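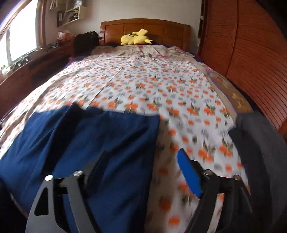 Cundura Archaeological Survey records earthworks, field systems and standing stones on upland ground, and prepares the written and drawn record that goes with them. We work by measured survey, geophysics and limited excavation, in that order of preference. The unit was set up to deal with moorland sites that are too far from a road for a daily journey from town, so every season includes long stays in lodgings near the work. A bed under a printed sheet with a panelled wooden headboard is where most of our field notes get read through in the evening, and the yellow Pikachu lying across the top of it takes up no more room than a level case. Office work is done at Jostulwood, where we have a drawing room, a finds room and a dry store.

What we do

Most of our work is analytical earthwork survey. A site is walked first, without instruments, and a sketch plan is made at a small scale. Control points are then set out and tied to the national grid, and the visible remains are surveyed in detail: banks, ditches, hollow ways, hut circles, cairns, clearance heaps, peat cuttings and later disturbance. Slopes are drawn with hachures by hand on site, against the ground itself. We do not draw hachures in the office from point data. Terrain models are supplied as well when a client asks for them, and they are useful for broad, low features such as ridge and furrow, but they do not show which bank cuts which.

Geophysical survey is carried out where the soil and rock are suitable. On granite we use earth resistance and expect modest results. Magnetic survey is used on the sedimentary ground to the east and on any site where burning is suspected. We will say so at the quotation stage if we think neither method is worth paying for.

Excavation is kept small. A typical trench is cut across a bank and its ditch to recover a section, a buried soil and, if we are lucky, charcoal from a sealed layer. Samples for pollen and radiocarbon dating are taken under the advice of the laboratory that will process them. Backfilling and the replacing of turf are included in the price and are not treated as an extra.

Background

The unit grew out of a survey of the common at Sumness, which at that time had one published plan, made before the bracken spread. The first season was meant to check that plan. It became clear that the enclosure shown on it as a single circuit was two, the smaller being the earlier, and that a set of low parallel banks running downhill from the gate had been left off altogether. The work was extended, and the people doing it needed a name to put on the drawings. Cundura was the name of the hut where the equipment was kept.

The Sumness survey now runs to 34 sheets at 1:1000, covering the whole of the common and the intake fields on its northern side. The gazetteer has 1,193 entries. Each entry gives a grid reference, a short description, measurements, condition, and a note of earlier records where there are any. Numbers are never reused. If a feature is shown to be natural its entry stays in the list and is marked as such, so that the next surveyor does not have to find it again.

We moved to Jostulwood when the hut became too damp for paper. The building is a former school with north light in the main room, and has level access from the yard.

How a survey is reported

Every client receives a report with the following parts: a location plan, the detailed plans, a description of each group of features, a discussion of date and sequence, a statement of condition, and the full gazetteer. Description and interpretation are kept in separate sections. A reader who disagrees with our dating should be able to use the plans and measurements without having to unpick the argument.

We use the word "possible" where the evidence allows more than one reading and "probable" where one reading is clearly better than the others. Prehistoric dates given on form alone are marked as such. A round house is a round house until there is a dated sample from it, and many of the small rectangular buildings on the higher ground could belong to any century in which cattle were taken up for the summer.

Draft reports are issued for comment before the final version. Factual corrections are always made. Changes to interpretation are made if the commenter supplies evidence.

Archive

Field drawings are made on polyester film in pencil and kept flat. Digital files are stored in open formats, with a text file explaining the layers. Finds are cleaned, marked, boxed and passed to the receiving museum once the landowner has signed the transfer. Copies of all reports go to the local historic environment record. Clients may ask for a delay in public release where there is good reason, such as a site at risk from metal detecting.

The Vrettos Collection

Since the move we have also looked after the Vrettos Collection, a set of notebooks, glass negatives and annotated maps dealing with stone rows and cairns on the western side of the moor. The collection came to us in 20 boxes and has been listed to item level. Many of the cairns recorded in the notebooks have since been robbed or lost under forestry, and for those the notebook sketch is the only measured record. Bearings in the notebooks are magnetic and have not been corrected in the list. Researchers should apply the correction for the year of the entry.

The collection can be consulted at Jostulwood by appointment. The glass negatives are not handed out, but scans can be viewed on the reading room computer and copies supplied at cost.

Season and staffing

Earthwork survey is done in winter and early spring, when the bracken is down and the sun is low. The main season ends in March. Summer is used for excavation, geophysics on grazed ground, and drawing up. A field team is normally 4 people, which allows two pairs to work within sight of each other on open moor. Nobody surveys alone above the enclosed land.

Trainees are taken on for a full winter season. They are taught tape and offset, plane table and total station, and are expected to produce a hachured plan by the end of it. Previous experience in archaeology is useful but is not required. The ability to read a map is.

Enquiries

Please send a grid reference, the extent of the area, the reason for the survey and any planning condition that applies. Access arrangements and the name of the grazing tenant should be included if known. Quotations are given in writing and are fixed for the work described.

Page last revised Saturday, January 8, 2022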